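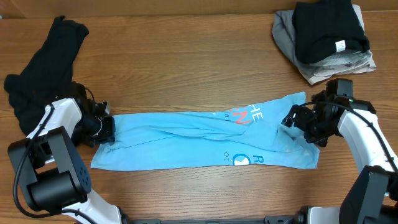
Two robot arms hold a folded blue T-shirt at either end during garment-handling work at Drastetti.

Drastetti Publishes Working Rules for Two-Arm Garment Handling

COSTELLO, Friday, December 20, 2019 – Drastetti today released a set of working rules for tabletop robot arms that fold and sort clothing. The document, titled the Joludari Practice Guide, is free to download and covers setup, daily checks, operator conduct and record keeping.

The guide is written for small laundries, repair shops and training labs that run two arms over a shared table. General safety standards for industrial robots still apply, and the guide does not replace a site's own risk assessment.

Under the guide, an operator must stop both arms before reaching over the table, even if only one is moving. Cables must be checked at the start of each shift through the full travel of the arm. Grip force is to be set on the thinnest fabric in the batch and logged. If a garment is still held at both ends after a stop, the grippers are opened one at a time.

Finished and unfinished clothing should be kept in separate places on the table, outside the area where the arms meet. Arm speed is limited to 40 percent of maximum whenever a new fabric type is introduced, and the limit stays in place for the first 5 garments.

The rules were drafted at the Drastetti workshop in Costello and tested with Taturero, a uniform rental company. The two firms reviewed 1870 logged folding cycles before settling the final text. Cable checks and the two-arm stop rule were added after that review.

Taturero will adopt the guide at all of its sites in March. Drastetti will accept written comments from users until the end of that month and plans to issue a revised edition afterward.

Printed copies are available on request from the Drastetti press office.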